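In Praise of the Boring Gray Bin

I moved into my apartment in Drarnlow with 10 matching storage bins, and I have been a little bit in love with them ever since. They are gray. They are rectangular. They have no pattern, no cute label window, no rope handles. When I bought them my sister asked if I was opening a warehouse. Years later her woven baskets have shed all over her closet floor, and my bins look the way they did the day I carried them up the stairs!

So let me make the case for plain containers, because I think they get treated as a last resort, something you hide in the garage until you can afford the pretty version. I think the plain version is the good one, and I would want it at any price.

Start with the shape. A rectangle wastes almost nothing. Put two of them side by side and they touch all the way along, and you get back every inch that a round basket gives away at the corners. My hall closet is tiny (the landlord calls it a pantry, which is generous) and it holds winter coats, a tent, two sleeping bags, the vacuum and all the holiday lights. It could never do that with baskets. I tried for one whole winter, and every time I opened the door something soft and round rolled out at me.

Then there's the open top. I know people love lids, and for long-term storage, fine, use a lid. But for things you touch every week, a lid is a small tax. You take it off, you look for somewhere to set it down, you put something else on top of it, and by Friday night logic the bin is now a table. An open bin takes things in and gives them back. My mail goes in one. My running stuff goes in another, shoes and all, and I have stopped hunting for the second glove.
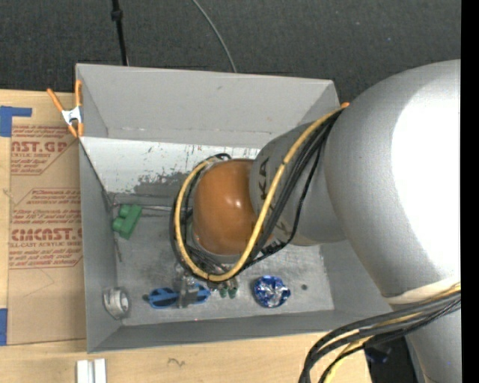

A big gray bin, wide open at the top.

And gray! I will defend gray to anyone. Clear bins are supposed to be the smart choice, and I owned a few from a line called Undatetti that looked lovely in the store. At home I could see every tangled cord and crumpled bag through the sides, all day long, from the couch. Bright colors have their own trouble. You buy red for the kids' stuff, then you run out of red, then the store stops making red, and the system falls apart. Gray goes with more gray. Five years from now there will still be gray.

What got me thinking about all this was a visit to Dirkska, the secondhand place out past the rail yard, where they have a long wall of used household goods. I went in May to find a lamp. I came home with no lamp and a strong opinion. The shelves were full of organizers made for one exact thing: a rack for coffee pods in a size they don't sell anymore, a tower for compact discs, a tray with slots for a brand of razor. All of it clean, all of it sturdy, and all of it pretty much done. A bin can't go out of date like that. Mine have held records, baby clothes for my nephew's visits, potting soil, tax papers and, for one long weekend, a very patient turtle.

I do get the other side. A friend of mine has a beautiful set of Deschamps boxes on her living room shelves, covered in green cloth, and they make her happy every time she walks by. That's worth something! If a box is going to sit out where you look at it over dinner, buy the one you want to look at. I only wish people would stop there, and let the closets and the laundry room and the space under the bed be as plain as they like.

My one piece of advice is to buy more of the same kind than you need, all at once. Sizes change by half an inch from year to year and then nothing stacks -- I learned this with number eleven, which sits by itself in the bathroom holding towels. It's a good bin. It just doesn't fit with the others, and I keep meaning to find it a friend.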